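## 3. How households decide that a garment is finished

The literature on clothing care has a great deal to say about washing and rather little to say about what comes after it. Detergent has been studied to the point of exhaustion. The folding of a pair of trousers has been left to mothers-in-law, who publish elsewhere.

We asked 15 households to keep a laundry diary through March. The instructions were simple: write down each item that came off the line or out of the dryer, and write down when it was "done." We didn't define "done," an omission our reviewer Drita Grgić called brave. It produced 78 usable entries and one domestic argument, which we've left out of the analysis at the request of both parties.

### 3.1 The resting stage

Most diaries described a stretch of time between dry and put away. We call this the resting stage. Purba, in an earlier pilot, called it "the heap," and participants overwhelmingly preferred his term. The heap has rules. Towels leave it first. Socks leave it last, and some never do. Shirts intended for work are pulled out the night before and treated as though they'd been hanging up all along.

Where the heap lives matters more than we expected. A chair encourages stacking and tolerates neglect for days. A bed sets a deadline, in that somebody will eventually want to lie down. Participants who sorted on a bed wrote shorter entries with more crossing out, and tended to fold in halves and give up on thirds.

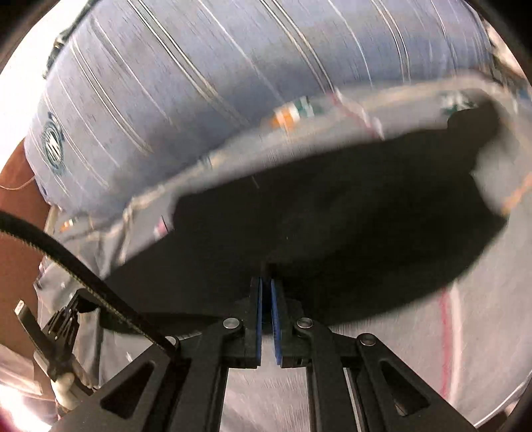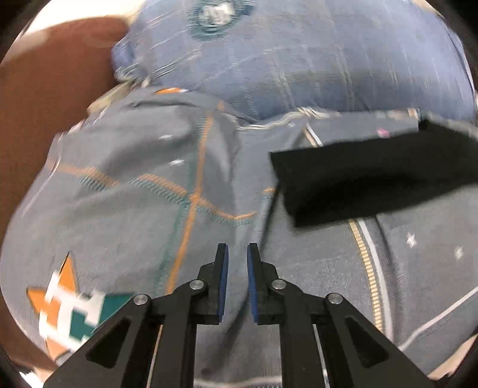
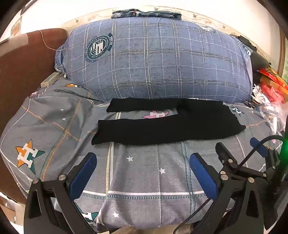
*Figure 2. Fabric items at home. Last image: black trousers, partly folded, on a patterned grey duvet.*

### 3.2 Folding as a statement of intent

Trousers caused more trouble than any other garment. Five households reported two folding methods under one roof, each practiced by a person who believed the other method didn't exist. The leg-over-leg school starts by matching the seams and values a flat result. The other school picks the trousers up somewhere near the middle and hopes. Both schools described their own way as "normal" in the diary and as "quicker" in the follow-up interview.

Khairul Lau, who coded the interviews, proposed a third category for garments that had been folded once and then abandoned. We resisted this at first on the grounds that it would swallow the data. It did. A half-folded item has a curious standing in the home: it counts as progress to the person who started it and as mess to everyone else.

We also asked about folding aids. One participant owned a plastic folding board, bought in a burst of optimism and now used under a houseplant. Another ironed pillowcases, and asked us to keep that between ourselves.

### 3.3 Limits

The diaries rely on people telling the truth about laundry, and we have no great confidence that they do. Several entries were written in one sitting, in one pen, with an even spacing that real life doesn't supply. Serra suggests dropping them. Pasaribu argues that inventing a month of tidy habits the evening before collection is itself a finding, and the two authors have agreed to settle the matter in Section 5.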